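Multero adds countertop task pack to its manipulation simulator

2025-03-11 – Multero has released a countertop task pack for its robot manipulation simulator, aimed at teams that train and test gripper policies before moving them to hardware. The pack contains 169 tasks set on kitchen counters and 13 base layouts, and is sold as an add-on to the standard license for $1798 per year. Existing customers on the multi-seat plan pay $500.

Each task pairs a short written instruction with a starting arrangement of household items. Surface patterns, light direction and object placement can be changed from a single settings file, and a fixed seed reproduces the same arrangement on a different machine. Results are logged per attempt, with joint positions and contact events stored next to the rendered views.
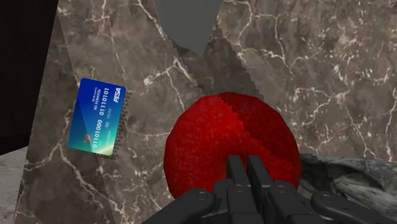 A simulated marble countertop with a payment card, a red apple and a two-finger gripper.

Abhishek Rana, product lead at Multero, said the company wanted items that differ in shape and height on the same surface. "A flat card and a round fruit ask for different approaches from the same gripper," he said. "Customers were building those arrangements by hand, and then could not compare scores with each other."

Shadows are computed at reduced resolution by default to keep rendering fast on a single graphics card. A higher setting is available – at a cost in speed that Multero has not published. The simulator does not model liquids or cloth, and the new pack leaves that unchanged.

Integrator Etgate tested an early build and reported that installation was simple but that the documentation for custom grippers was thin. Multero said a revised guide is in preparation. Support for importing customer-scanned objects is planned for July.

The pack is available for download from the customer portal. A trial version with a reduced task list runs without a license key.

Related items
Bhatt updates wrist force sensor firmware
Skeleck opens orders for compact parallel gripper
Etgate expands integration testing service
Multero changes license terms for university labs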